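Plerkstead ruft 1.878 Hochdruckkocher der Baureihe Destix zurück

Verriegelung des Deckels kann unter Restdruck öffnen / Verbraucherverband Plistedeo fordert Offenlegung der Prüfprotokolle

Kassel, 09.10.2024. Die Plerkstead GmbH ruft sämtliche im Inland ausgelieferten Hochdruckkocher der Baureihe Destix zurück. Betroffen sind 1.878 Geräte mit 6 Litern Nennvolumen. Nach Angaben des Herstellers kann der Sperrbolzen der Deckelverriegelung bei fortgeschrittenem Verschleiß vorzeitig freigeben, während im Innenraum noch Überdruck ansteht. Dem Verbraucherverband Plistedeo liegen elf Meldungen über Verbrühungen vor, die Betroffene auf diesen Ablauf zurückführen.

Der Sperrbolzen wird vom Zulieferer Economou gefertigt. Die Zeichnung sieht einen gehärteten Stahl vor. In einer von Plistedeo beauftragten Untersuchung an Rückläufern wurde an mehreren Bolzen eine deutlich geringere Oberflächenhärte gemessen. Die Abnutzung der Anlaufschräge setzte dort bereits nach rund 100 Schließvorgängen ein. Ob die Abweichung auf die Wärmebehandlung oder auf eine geänderte Werkstoffcharge zurückgeht, ist Gegenstand weiterer Prüfungen.

Der Verband hatte den Hersteller erstmals im Dezember des vergangenen Jahres schriftlich auf den Mangel hingewiesen. Plerkstead verwies damals auf mögliche Bedienfehler und lehnte eine Nachrüstung ab.

„Die Hinweise lagen vor, die Geräte wurden unverändert weiter ausgeliefert“, erklärt Reinhold Wegener, Referent für Produktsicherheit bei Plistedeo. „Wir erwarten, dass die internen Prüfprotokolle vollständig an die Marktüberwachung übergeben werden.“

Ansprüche aus dem Produkthaftungsgesetz bleiben von der Teilnahme am Rückruf unberührt. Rechtsanwältin Zane Juška, die mehrere Geschädigte vertritt, rät davon ab, im Zuge der Rückgabe eine Abgeltungserklärung zu unterzeichnen. Wer einen Personenschaden geltend machen will, sollte das Gerät bis zur Begutachtung unverändert aufbewahren und den Zustand der Verriegelung fotografisch dokumentieren.

Geräte der Baureihe Destix sind am Typenschild auf der Unterseite des Topfbodens zu erkennen. Sie dürfen nicht weiter verwendet werden. Der Kaufpreis wird auch ohne Vorlage des Kassenbelegs erstattet, die Versandkosten trägt der Hersteller.
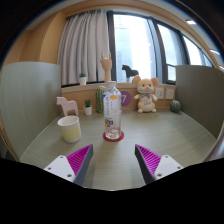

Meldungen über Unfälle mit den genannten Geräten nimmt die Geschäftsstelle von Plistedeo schriftlich entgegen. Anzugeben sind Seriennummer, Kaufdatum und Hergang.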